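Course Materials > Robot Safety and Fault Analysis > Handouts
Last updated: April

Unit 6. Case: lost finger tracking during an appliance task

Prepared by Kenna Swanson. Read before the lab with Lewis Kerr.

The fault occurred on the Wesska cell during a door-closing run. The controller estimates gripper width from the markers on the two fingers. At step 389 of 553 the left marker was lost to glare. The Flindard driver held the last valid width and raised no flag. The arm kept moving on stale data for 170 ms past the permitted limit and pressed the door against its hinge stop.

Two causes were recorded. The driver returned a held value in the same field as a measured one. The force limit was set for free motion — it had not been lowered for contact.

Terms: a stale reading is a value older than the limit set for it. A silent fault is one that reaches no log and no operator.
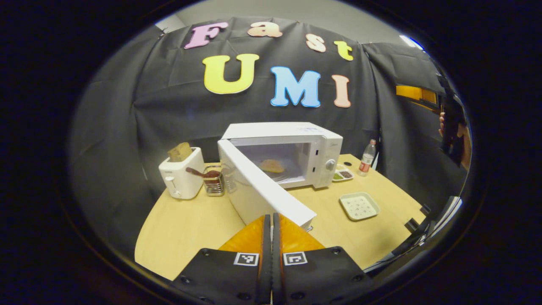 What should the controller do when a finger marker is lost?
It should mark the width as invalid at once, stop the arm under control, and wait for an operator to reset it.

For the lab, bring the log excerpt and mark the first step at which a stop was required. Problem 17 uses the same log.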